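Trevau damask bedspread, king - 5 months in

Got this in February to replace a Gatti one that pilled to death. Heavier than I expected, good heavy. Stays put all night, no sliding off the foot end. Washed it twice, cold, line dried. Colors held, no shrinking that I can see. Does take forever to dry tho.

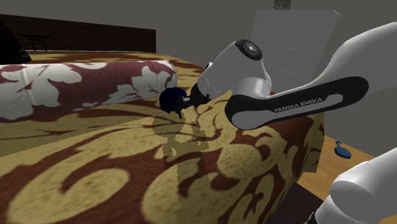

Gold and maroon damask with a long bolster.

Bad bits - one seam came loose near a corner, fixed it myself in 2 minutes. Catches on the dog's nails. And the zip bag it ships in is usless, split first time I opened it. Shipping took 12 days.

Would buy again, on sale anyway. Get the size up if your matress is deep.

4/5 - Gwawr Skyrme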